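## 7. Faults during rack and shelf handling

This section covers loss of grip, finger slip and unplanned stops on the Turkon hand-held gripper and on arm-mounted units that use the same finger set. Read section 2 before working on any unit that has stopped under load.

> **CAUTION** – The fingers can close without warning when power returns after a stop. Keep hands clear of the gap between them until step 4 of section 7.2 is complete.

### 7.1 Background to the July revision

The slip procedure was rewritten in July following a fault at the Skestport site. An arm-mounted unit was drawing a shelf out of a compact fridge when the shelf turned in the fingers and jammed against the liner. The controller read the rise in motor current as a firm grip and carried on pulling. The fridge moved on its stand before the operator reached the stop button.

The log showed code 316 (finger position does not match command) twice in the minute before the jam. Both entries had been cleared from the panel without inspection. On firmware older than 345, code 316 is a warning only and does not stop the arm. From 345 onwards it stops the arm and holds the fingers where they are.

Check the firmware number on the start-up screen. If it is lower than 345, do not use the unit for shelf or rack work.

### 7.2 Clearing code 316

1. Press the stop button. Leave it pressed in.
2. Support the load from below with one hand. Do not pull it towards you.
3. Turn the release screw on the gripper body anticlockwise until the fingers go slack. Do not use the open command for this, as the fingers may close briefly before they part.
4. Remove the load and set it down. Unplug the finger drive lead.
5. Inspect both finger pads. Look for grease, splits in the ribs and lifting at the edges.
6. Wipe the pads with a dry cloth. Solvent wipes harden the pad surface and must not be used.
7. Move each finger by hand through its full travel. A finger that sticks or clicks must be replaced as a pair with its partner.
8. Refit the drive lead, release the stop button and run the homing routine.
9. Write the code, the load and the pad condition in the unit log.

If code 316 comes back on the next lift, take the unit out of use and go to section 7.4.

**Note:** Code 1099 may appear after step 8. It means that homing was not completed and it clears itself once the routine has run. If it stays on the panel, check that the drive lead is fully home.

### 7.3 Handling open-grid shelves

Open-grid shelves are the most common cause of code 316. The pads meet narrow ribs with gaps between them, so the contact area is small and changes as the shelf turns. A long shelf held near one end also puts a turning load on the fingers which the current sensor cannot detect.

1. Switch off the fridge or cabinet at the wall and open the door fully. Check that the hinge side is clear of both fingers along the whole path.
2. Set the grip mode to **Thin**. The Laing controller returns to **Standard** at every restart, so check this each time.
3. Bring the fingers up to the near edge of the shelf, with a solid rib between the pads. If the pads meet a gap, move sideways and try again.
4. Close the fingers and wait for the steady tone.
5. Move the shelf slowly along its runners. Stop if the far end drops, rises or swings.

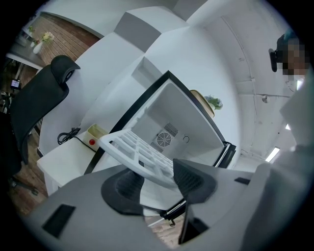 6. Before putting a shelf back, bring it level and square to the opening. A shelf that enters at an angle will catch on one runner first, and all of the force then goes through one finger.
7. Once the shelf is seated, open the fingers fully before drawing back. Backing out with the fingers part open will pull the shelf with them.

> **CAUTION** – Do not correct a tilted shelf by closing the fingers harder. Extra force makes the ribs ride up the pad and the shelf will turn further. Lower it, release and take a new grip.

Keep loose cables off the working surface and away from the stop button lead. At Skestport the lead had been pulled behind the stand, and the button was out of reach from the operator's side.

### 7.4 Taking a unit out of use

1. Switch off, unplug the power lead and fit the red tag to the gripper body.
2. Save the fault log to a memory stick before the battery is removed. The log is lost after removal.
3. Pack the finger pair with the unit, even if the fingers are damaged.
4. Send the unit and the log to the Trullar service desk, quoting the firmware number and every code shown in the last shift.

Units returned without a log are tested for pad wear and drive faults only. A repaired unit must pass the grip test in section 9 before it is used for shelf work.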